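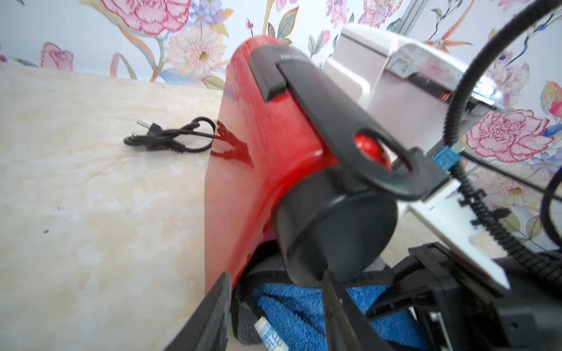 Comparison of Finger Coverings for a Two-Finger Gripper on Household Objects

Clem Gilchrist, Piyumi Sikder
Supervisor: Ruxandra Mocanu

1. Aim

The project compared two finger surfaces on the same parallel gripper, bare plastic and terry cloth, when picking up smooth household items. A second question was how much of the view from the wrist camera is lost once the fingers are covered.

2. Equipment

The arm was a Skuditz bench arm run from the Dollel controller. Closing force and finger speed were left at their default values throughout. The test area was a marbled worktop against papered walls. We kept the patterned wallpaper so that the camera would have to separate objects from a busy background. The main test object was a red hair dryer with a glossy shell, which is curved in two directions and gives the fingers very little flat area to hold.

3. Method

Each surface was given 71 attempts. An attempt was counted as a success if the object was lifted clear of the worktop and held until the arm reached its rest position. The controller logged finger position and motor current. Loose power cords were left on the worktop, as they would be in a kitchen. The order of the two surfaces was swapped between sessions.

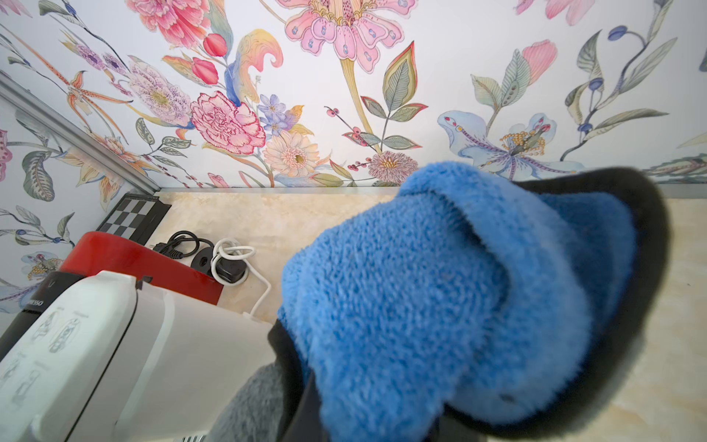 The cloth was folded over at the fingertip and pulled tight by hand before each session. Vasilică Roman suggested clamping it at the base of the finger, but the clamp touched the housing when the gripper was fully open, and it was removed.

4. Results

With the cloth fitted, 69 of the 71 attempts succeeded. Both failures were caused by the cloth turning on the finger. With bare fingers there were 13 failures, nearly all of them slips along the curved part of the shell.

The covered fingers take up more of the camera view and hide the contact point during the last part of the approach. Highlights on red plastic also upset the edge detector, with either surface. Lowering the exposure helped with the highlights but made dark cables harder to find.

5. Limits

Only one closing force was tested. Wear was not measured; Simin Kermani's earlier tests at Butthorpe ran to 400 cycles per covering, well beyond ours. The thickness of the cloth was not entered in the controller, so the logged finger positions for the two surfaces cannot be compared directly.

6. Further work

A thinner cloth, sewn to fit the finger, should be tried first. The camera bracket could then be raised and the approach tests repeated with the same objects.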